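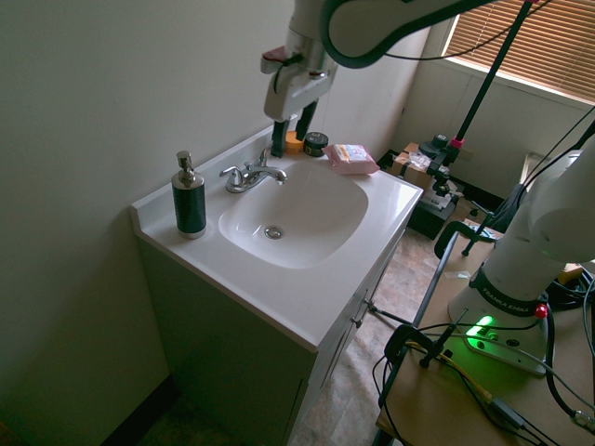 The sink, the faucet, the green soap dispenser. A thread on what happens when you rent out your spare room, and on the art of the house manual.

1/ I have spent the winter writing a manual for my own home. It is 14 pages long. The home has four rooms. My sister asked whether it came with an index and I said I was considering one.

2/ Background: we have a spare room with its own bathroom, and last June I started renting it by the night. I figured the work would be laundry. The work is prose.

3/ Every guest arrives with the same handful of questions, and every guest asks them at 11:40 at night, by text, from twenty feet away. So you write the answers down. Then you find out that people don't read, and you write them down again, shorter, and tape them to something.

4/ First version of the manual was one page. Wi-Fi password, checkout time, "make yourself at home."

Never write "make yourself at home." A man from Tucson made himself so at home that he rearranged our spice shelf. By color.

5/ Version two took back "make yourself at home" and replaced it with a section called Kitchen. It is mostly about the spice shelf.

6/ The manual has a paragraph about hot water. It used to say "hot water takes a moment." A guest wrote in her review that the hot water "took several moments." I now say it takes a minute and a half, which I timed, in my robe, with a phone, like a scientist.

7/ Then there's the thermostat. Our thermostat is a Lindard, and the Lindard has three modes: Home, Away, and a little picture of a leaf. I have owned it for six years. I don't know what the leaf does. The manual says "please leave the leaf alone," and a surprising number of people have written to compliment that sentence.

8/ A word about tone, which is where most house manuals go to die.

Too friendly and people think the rules are a bit. Too firm and they think you're watching them through a vent. I was aiming for "kind aunt." My first readers said "assistant principal."

9/ Things I had to take out because they sounded like threats:

"We will know."
"The last guest did this."
"Please don't make us add a sign."

10/ Signs are their own problem. One sign is helpful. Two signs are a theme. I once stayed in a place that had a laminated card on every single surface, including one that said THIS IS A DECORATIVE BOWL. I thought about that bowl all weekend. I have never wanted to put soup in something so badly.

11/ My personal limit is 3 signs. Currently they are: how to lock the back door, what day the trash goes out, and a small one on the closet that says "not a closet." (It's the water heater. People hang coats on it.)

12/ I did at one point hire help. There's an outfit called Szabo that will look over your listing and your welcome materials and tell you what's wrong. You send in everything and you get back a document with comments in the margin.

13/ My reader was Ilham Tawfik, and I want it on the record that Ilham Tawfik is very good at this and has hurt my feelings more efficiently than any person outside my family.

14/ Next to my two paragraphs on the history of the front porch, Ilham wrote: "Is the guest able to use this information?"

The guest is not. The porch was rebuilt after a storm. The guest could, I suppose, bring it up at dinner.

15/ Next to the section on the neighbor's rooster: "Move to page one."

Correct. I had it on page nine. By page nine they've already met him.

16/ Next to the couch instructions: "Why does the couch have instructions?"

The couch is a Flivberg. It folds out into a bed if you lift, pull, and then sort of forgive it. There are five steps. Step four is "now the other side." I stand by all of it.

17/ Ilham's big note was that I'd written the manual in the order I think about my house, and the guest needs it in the order they panic. Arrive, park, get in, find the light switch, find the bathroom, get online, sleep. Everything else can wait until they've had a sandwich.

18/ I'd started with recycling. I have strong feelings about recycling. A person standing on my steps in the rain with two suitcases has, it seems, different priorities.

19/ So I redid it. Page one is now: parking, door code, light switch (it's behind the door, I'm sorry, I didn't build the place), Wi-Fi, rooster.

20/ The Wi-Fi section used to have a joke in it. The password was also a joke. Do not do this. I had to spell it out loud over the phone to somebody's grandfather and it was the longest four minutes either of us has known.

21/ Coffee gets half a page, and I had to fight for the half. The machine is a Ceken. It makes an excellent cup, and before it does, it makes a noise like a drawer of forks falling down a flight of stairs. The manual says "this is normal." It's the most reassuring line I have ever written and I'm told it works on children too.

22/ A few people have asked whether it's worth going through all this trouble for one room. I had a look at my notes. The full manual, once I'd cut the porch and most of my opinions, comes to 3,000 words. There are mortgages with less in them.

23/ The fair test is the questions, though. Before the rewrite I got texts from pretty much everyone. Since then it's gone down to 3 regulars: Can we check out late, is the rooster always like that, and what does the leaf do.

24/ Late checkout: usually yes, ask me the night before.
Rooster: yes.
Leaf: see above.

25/ Someone did leave me a note in the guest book last week that said "Loved the manual, read it twice, didn't see much of the town." I've been going back and forth on whether that's praise.

26/ If you're writing one of these, here's what I'd pass along.

Get a friend who's never been to your house to read it on their phone, standing up, holding a bag. If they start scrolling with a frown, cut that part.

27/ Put the address in it. I know they have the address. They will be ordering a pizza at nine at night and they will not have the address.

28/ Say which drawer. "In the kitchen" is no good to anyone. Second drawer left of the stove. You know your kitchen so well that you've stopped noticing it has eleven drawers.

29/ Write down anything you do without thinking. I jiggle the back door key. I've jiggled it for years. I'd have sworn under oath that our back door had no issues, until a very polite couple spent half an hour on the patio with their groceries.

30/ And leave a blank page at the end for guests to add things. Mine now has a taco place I'd never heard of, a shortcut to the highway, and a drawing of the rooster with the word WHY under it.

31/ Somebody's going to ask so I'll answer now: no, I won't post the whole manual. It has the door code in it. That was another of Ilham's margin notes, back when I tried to put the thing on the listing page. It just said "no."

32/ Next project is the part on the windows. One sticks, one doesn't, and one should be opened only by people who are at peace with themselves. I have a draft. It's two pages — I can already hear the margin filling up.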